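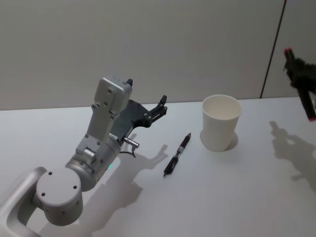 Magazine > People > Conversations

Thilini Mollah has been a piano tuner for most of her adult life, and she would like you to stop putting plants on the piano. She would also like you to stop apologizing for it. "They open the door and start confessing," she says. "The plant, the cat, the glass of wine. I'm there to tune the thing." We meet in her kitchen in Grirkadthorpe, where the talk gets around to color almost at once. Her customers are redecorating, and they all want a white tabletop against a pale gray wall, and then they look at the big brown upright they got from an aunt and ask her if it can be painted. "It can," she says. "So can a dog."

Mollah learned the trade from Garba Akpan, who ran the only piano shop in town and spoke, by her account, 3 sentences a week. Two were about the weather. The other was usually "Again," delivered from the back room while she sat with a tuning lever and a string that would not hold.

"I thought he was cruel," she says. "Then I had an apprentice of my own, and I said 'Again' to her through a door. It just came out."

The customers, she finds, want a verdict. They have been told by a relative that the piano is valuable, and they stand in the doorway while she takes the front panel off. I ask how often the relative is right.

"Once," she says, and pours the tea. "I've been waiting for the second one."

What she does find inside is pencils. Also hairpins, school photos, and a set of dentures that the family identified right away and with no embarrassment. She hands everything over in an envelope before she starts. One man looked in his and asked her to put it all back.

She has no patience for the idea that tuners need a gift. She does not have perfect pitch and is suspicious of people who do. "They can't enjoy an elevator," she says. What she has is a fork, a lever, and a willingness to hit the same note 100 times while someone in the next room turns up the television.

Akpan is retired now and keeps a piano at home. She tunes it every February. He sits in the kitchen with the door shut, and when she has finished he comes in, plays one chord, and looks out at the sky.

"He says it might rain," she says. "I take that as a yes."

Filed under: Local Voices, Music, Working Lives

Print this article
E-mail this to a friend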